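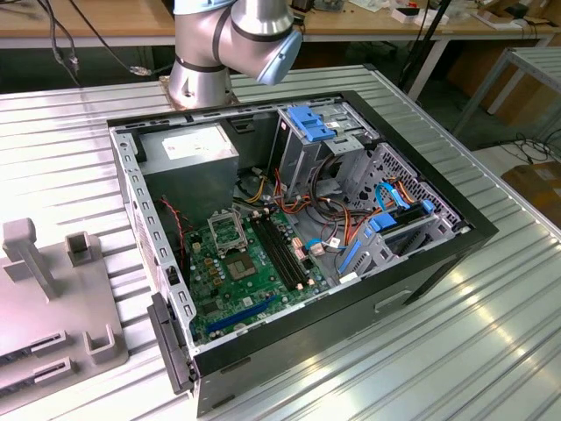

Okay, train people, this one's for you. A bunch of you wrote in after my last issue asking if there's any way to do the Cillholm to Drestitz run without paying summer prices, and I spent most of Monday evening poking at it with a pot of coffee and too many tabs open. Good news - there is, and it's the sleeper.

The night train leaves Cillholm a little after nine and gets you into Drestitz in time for breakfast. A bunk in a shared compartment is $89 one way if you book it for October or the first half of November. The same bunk was going for almost double when I looked at August, and the daytime express isn't any cheaper once you add a seat reservation and the hotel night you'd need at the other end.

A few things to know before you jump on it. The $89 bunks are in the six-person compartments, and they go first on Fridays, so look at midweek if you can swing it. When you search, pick "night services" from the menu on the left, or the site will cheerfully sell you a daytime ticket with a change in Chisholm. (I did this. I had my card out and everything.) You get a pillow, a blanket, a bottle of water and a roll in the morning. The coffee is extra and I'd skip it, there's a good stand right outside the station in Drestitz.

Want a door you can lock with only your own people behind it? The two-person cabins start at $300 for the whole cabin, so $150 each. Karla Ayala took one with her sister in the spring and told me the beds were narrow but the sink was a lifesaver. She also says to ask for a cabin in the middle of the car, away from the wheels and the sliding door.

Bags! This comes up every time. There's no weight limit, but whatever you bring has to go under the lower bunk or on the rack over the door, and you have to get it up three steep steps first. Facundo Tapia wrote to say his hard-shell suitcase wouldn't fit under the bunk and spent the night standing in the aisle by his feet, so take a soft duffel if you own one. Bikes need their own ticket and you can't add one later.

You can change your date once for free up to a week out. After that you lose half. No refunds on the cheap bunks at all, so be sure of your plans.

One more idea if you have the days to spare. Break the trip in Mukonton on the way back. The daytime train stops there anyway, the old town is a ten-minute walk from the platform, and rooms in October were running me $84 a night for a double with breakfast when I checked. I'd give it two nights, mostly for the lake path and the Saturday market. Trains back to Cillholm leave every couple of hours until early evening, and the last one fills up on Sundays.

Fares were all there when I hit send, but I can't promise how long they'll stick around. If you book one, write and tell me how you slept!

Next issue: ferries, and Murray Sandhu's question about traveling with a cello.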